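Killstead Sports Hall, kit store group
Minutes, June 14, 2024

Present: Sandamali Wanigasekara (chair), Menaka Pramanik, Jahangir Khondokar, Lutfa Seneviratne (minutes)
Apologies: Chaminda Talukder

1. Previous minutes
Agreed. Item 4 (shelf labels) carried over.

2. Folding of lined garments
MP reported on the trial at the sorting table. Lined tops folded flat slid off the pile when stacked. Folding lengthways, with the sleeves laid inside the body, gave a narrower bundle that stayed put. Mesh linings are to be pulled straight before the first fold. JK asked whether pink and white items could share a box. Agreed that they could, provided they had been washed at the same temperature.
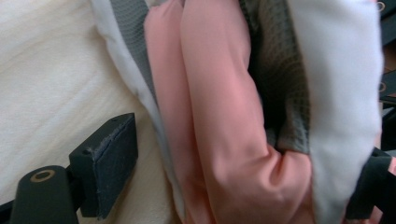
Zips to be closed before folding. Garments with a torn lining go to the repair bag and are not to be boxed.

3. Boxes
Stock stands at 237 garments. At 16 to a box the present supply of boxes will not be enough. JK to order 18 more from Lepik. Lids are not needed for the lower shelf.

4. Loan to Utness
Request received for the use of tops in September. LS to confirm sizes and return date in writing. CT to be asked about transport.

5. Any other business
The strip light over the sorting table flickers. SW to report it.

Next meeting: to be arranged by email.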